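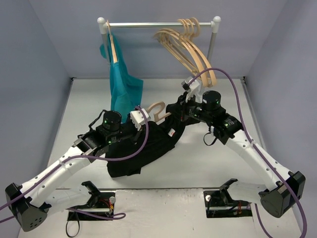 A teal garment on the rail, spare wooden hangers beside it and a black shirt bunched below.

Forkside Clothing Words
README, last updated 4 August 2022

Welcome! Forkside is a free list of the words people use for clothes, gathered from op shop tags, school uniform lists, knitting newsletters and plenty of old mail-order pages. If you've ever wondered why one town says jumper and the next says pullover (or windcheater, my favourite), you're in the right place.

What's in it

There are 4000 entries in one plain CSV file. Each row has the word, a short meaning, the region, the type of source and any other spellings. Colour words have their own column, so you can pull out every "teal" or "bottle green" without digging through the meanings. A smaller file, irkell.csv, holds 200 words for fasteners and trims. I love this one – press studs alone have so many names!

Where the words came from

The bulk was typed up by hand from the Restbridge paper slips. The Nyitrai list added 84 words for aprons, smocks and other work clothes, and those rows are marked N in the source column.

Known gaps

Hats are thin. Baby clothes are better than they were, thanks to a big tidy-up in July, but 90 entries still have no region. Spelling follows the source, so you'll find "pyjamas", "pajamas" and "jarmies" all sitting happily side by side. Please don't merge them!

Using it

Open the file in any spreadsheet program and choose UTF-8 if it asks. You're welcome to copy, change and share the list, as long as you name Forkside somewhere. New words are very welcome too. Add a row at the bottom, say where you found it, and leave the ID column blank.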